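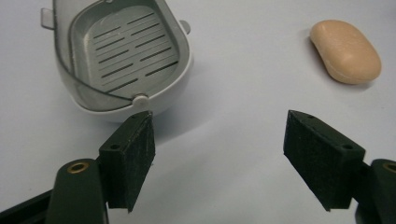 Nipon Nilsuwan
Features writer, Wirville

Bernd Meinecke has made soap in the back of his shop in Wirville for 8 years, and he still throws some of it out. "Last December I lost a whole batch to bad lye measuring," he says. "My own fault. I was on the phone."

He started after the Hollmann dairy closed and he had time on his hands. The first bars went to relatives. Now he pours 131 bars in a normal week and sells most of them at the Prokby market, where people ask for the plain one more than anything scented.

"I had a lavender phase," he says. "It sat on the shelf."
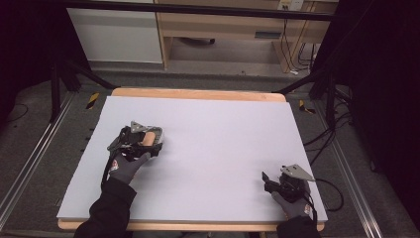 The plain bar is olive oil, coconut oil and a little castor oil, and it cures on racks for two months. Meinecke won't sell it sooner. A young bar is soft and goes to mush by the sink, he says, and then the customer blames the maker. He tells buyers to let a bar drain between uses and to keep it out of the shower spray.

He got an order for almost 500 bars from a hotel once and turned it down. "I would have had to hire somebody, and then find work for them after."

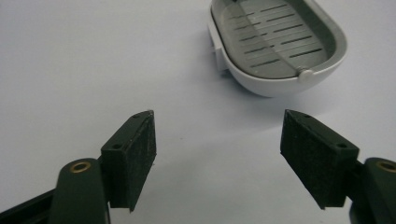

Sisa, at the next stall in Prokby, thinks he should have taken it, and told him so at the time. She would also like him to raise his prices, which haven't moved in years.

"She's probably right about the prices," Meinecke says. He plans to look at them in the spring.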